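Relatório de visita de estudo
Unidade curricular de Introdução à Automação, segundo semestre
Autora: Delia Grecu
Local visitado: oficina aberta da Nisitz, durante o dia de portas abertas de maio

1. Introdução

O presente relatório descreve a visita que a nossa turma fez à Nisitz no mês de maio. A empresa trabalha com robôs de dois braços para tarefas de manipulação e abre as suas instalações ao público uma vez por ano. O professor pediu a cada estudante que escolhesse uma das demonstrações e escrevesse sobre ela com mais pormenor. Eu escolhi a demonstração dos ovos, por razões que explico na secção 3.

Peço desculpa antecipadamente por algum erro de língua. O português é a minha terceira língua e alguns termos técnicos aprendi-os primeiro em inglês, por isso deixo às vezes a palavra inglesa entre parênteses.

2. Chegada e organização da visita

Chegámos às 9h30 e fomos recebidos na entrada, onde recebemos um crachá e um folheto com o mapa do edifício. Segundo o folheto, eram esperados quase 600 visitantes durante o dia. Fomos divididos em grupos e o meu ficou com o percurso B, que começava na sala de montagem e terminava na sala de demonstrações.

Na sala de montagem mostraram-nos como se calibra um braço antes de ser utilizado. O procedimento chama-se Torton dentro da empresa, e consiste em levar o braço a uma série de posições conhecidas e comparar o valor medido com o valor esperado. Perguntei se era preciso repetir isto todos os dias. A resposta foi que depende do uso, mas que depois de trocar uma garra (gripper) se repete sempre.

A segunda paragem foi uma apresentação sobre o programa Nurora, com que a equipa grava e revê as execuções de cada tarefa. Esta parte foi um pouco rápida para mim. Entendi que cada execução fica guardada com as imagens das câmaras e com as posições das articulações, e que uma pessoa marca depois se a execução foi boa ou não. Um colega do meu grupo perguntou o que acontece às execuções más. Disseram que também se guardam, mas separadas.

3. A demonstração escolhida

Antes da visita eu pensava que o mais difícil para um robô era levantar coisas pesadas. Na sala de demonstrações percebi que a minha ideia estava errada, ou pelo menos incompleta. Um ovo pesa pouco, mas tem uma forma que escorrega, não tem nenhum lado plano e parte-se se a força for demasiada. Se a força for pouca, cai. O intervalo entre as duas situações é pequeno, e foi isto que me interessou.

A tarefa tem o nome interno de Henao. O objetivo é colocar ovos nos lugares vazios de uma caixa. O engenheiro que apresentou a demonstração explicou que a dividem em quatro fases: aproximação, fecho da garra, transporte e largada. A fase de largada é, segundo ele, a que dá mais trabalho, porque o ovo tem de ficar já apoiado no fundo do lugar antes de os dedos abrirem.

Foram mostrados dois modos de funcionamento. No primeiro, uma pessoa comanda os braços à distância (teleoperation). No segundo, o robô executa sozinho, a partir do que foi aprendido com as gravações. Nos dois modos a garra é a mesma, do tipo paralelo, com dois dedos que se aproximam um do outro em linha reta.

Tomei nota de algumas perguntas feitas pelo público e das respostas:

A garra sente o ovo? Não diretamente. O sistema estima a força pela corrente do motor.

Porque não se usa uma ventosa? Porque a mesma garra tem de servir para outros objetos, também moles ou embalados em plástico.

Quantas execuções foram gravadas para esta tarefa na semana anterior? Foram 52.

Partem-se muitos ovos? O engenheiro riu e disse que no princípio sim.

4. Observações sobre o posto de trabalho

O posto de demonstração é simples. Os braços trabalham sobre uma mesa clara encostada ao lado de uma parede branca, e o público fica atrás de uma fita no chão. Tive a sorte de ficar na primeira fila e pude seguir os movimentos com atenção — embora, em certos momentos, o próprio braço tape o objeto que se quer ver. O engenheiro confirmou que este problema existe também para as câmaras.

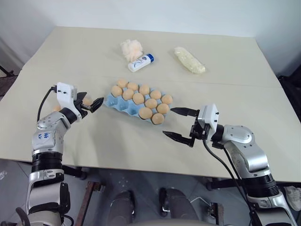 Tempo de leitura: 6 min

O braço esquerdo segura um ovo entre os dedos, enquanto a garra direita está aberta e vazia, apontada para a caixa. A caixa azul-clara está na diagonal em relação à mesa e tem ainda três lugares livres, todos na extremidade esquerda da fila mais próxima. Na minha opinião, a posição diagonal é um pormenor importante para este tipo de tarefa: se a caixa estivesse sempre alinhada com a mesa, o sistema poderia aprender coordenadas fixas e falhar quando alguém a rodasse um pouco.

Também há na mesa objetos que não pertencem à tarefa, como uma esponja de banho de rede e um frasco branco de tampa azul-escura. Perguntei ao engenheiro, de modo geral, se objetos destes prejudicam o reconhecimento. Respondeu que um sistema treinado apenas com mesas limpas costuma ter dificuldade numa casa verdadeira.

5. Relação com a matéria das aulas

Nas aulas estudámos o controlo de posição e o controlo de força como dois capítulos separados. Nesta tarefa os dois aparecem juntos: durante o transporte interessa a posição, durante o fecho da garra interessa a força. Gostaria de perceber melhor como se faz a passagem de um para o outro, e penso escolher este tema para o trabalho final.

Reparei igualmente nos cabos que passam por fora dos braços. No nosso laboratório tivemos um problema com um cabo que ficava preso na articulação, e agora entendo que a folga tem de ser calculada para a posição mais esticada — não para a posição de repouso, como nós fizemos.

6. Dificuldades e comentários finais

O tempo na sala de demonstrações foi curto para o meu grupo e não consegui ver o modo autónomo até ao fim. Por este motivo não apresento aqui nenhuma comparação de tempos entre os dois modos. Pedi por correio eletrónico os valores que foram mostrados no ecrã da apresentação e, se chegarem antes da entrega, junto-os em anexo.

Agradeço à equipa da Nisitz a paciência com as nossas perguntas, e ao professor a organização do transporte.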